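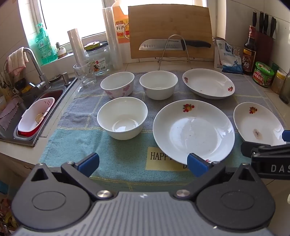
**Pre-close walkthrough, Gindoreck dairy blending site, Plevovthorpe**
Buyer: Gronow Foods
Filled in by Macarena Echeverría, with notes from Rutilio Esquivel (plant side)
Status key: OK / FIX / ASK

What a good visit! We got through the whole list before lunch on Friday and the plant crew answered everything we threw at them. Comments are under each item, so please read those and not only the status.

## Ownership and paperwork

- [x] Export license matches the legal name on the sale agreement. **OK**
- [x] Lease on the Drernovdale warehouse can pass to a new owner. **OK**
 - Landlord's consent letter is signed and in the binder. Lovely surprise, I had this down as a three-week chase.
- [ ] Formula registrations list the right site address. **FIX**
 - Two of them still show the old Drernovdale address. Kieran Gilmartin has the forms.
- [ ] Foreign buyer approval conditions copied to the site manager. **ASK**
 - Sarahí has the summary but wants the full text. Fair enough, she's the one who has to keep to it!

## Blending room

- [x] Guards fitted on both blenders, interlocks tested. **OK**
 - Tested each one twice, stopped right away both times.
- [x] Metal detector log complete back to January. **OK**
 - Really tidy log. I'd like to borrow the layout for our other sites.
- [ ] Floor drain covers seated. **FIX**
 - Cover by the east door rocks when you step on it. Rutilio: new one ordered, cone is out until it arrives.
- [x] Dust extraction running, filter dates posted. **OK**

## Stock and storage

- [x] Count of finished cases agrees with the ledger. **OK**
 - 1706 cases on the ledger, 1706 on the racks. Crisóforo Carrillo was grinning, and he earned it.
- [ ] Hold area marked and locked. **FIX**
 - Locked, yes. The sign has faded so badly you have to know what it says. Nearly 371 kg of whey powder in there waiting on lab results, so let's get a new sign up before the handover.
- [x] Rack load plates in place. **OK**

## People

- [x] Fire drill held, roll call sheet filed. **OK**
- [x] First aid kits stocked. **OK**
- [ ] Staff told who to call with questions about the sale. **ASK**
 - Several people on the packing line asked me about shift patterns. I don't have that answer and said so. Sarahí Rosales would like a half hour with the Gronow HR team, ideally at 2:30 when the shifts overlap.

## Open items

1. Registration addresses: Kieran
2. Drain cover, hold area sign: Rutilio
3. Full approval conditions, HR session: me

Rutilio, I'll ring you when the lab results come in.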